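Illik two-arm clearing kit

The Illik kit is a pair of arms with grippers, sold for picking up light waste from floors and mats. It works with ordinary hand tools, so there is no special scoop to buy. Each gripper has its own wrist camera, and a third camera is fitted at head height. 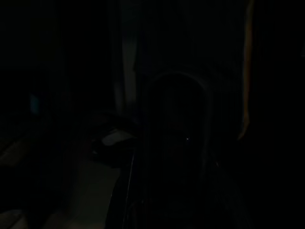
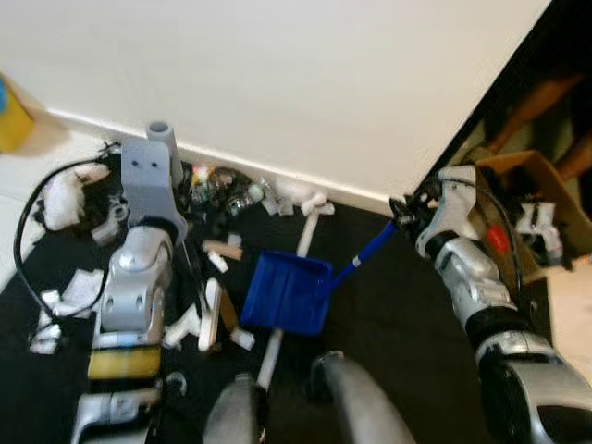

Wrist camera, in near darkness; then head camera: foam scraps and a blue dustpan on the black mat.

Set-up takes around 90 minutes with the Clotero base plate, which is sold separately. The grippers are rated for 2,000 hours before the pads need changing -- spare pads come in packs of 44. Cables are included.

The kit is not meant for liquids or broken glass. Keep people out of reach of the arms while they are powered.

Hire is available by the month through Oltow, with a deposit of 200 euros. Orders and repairs are handled by the Dambrauskienė workshop.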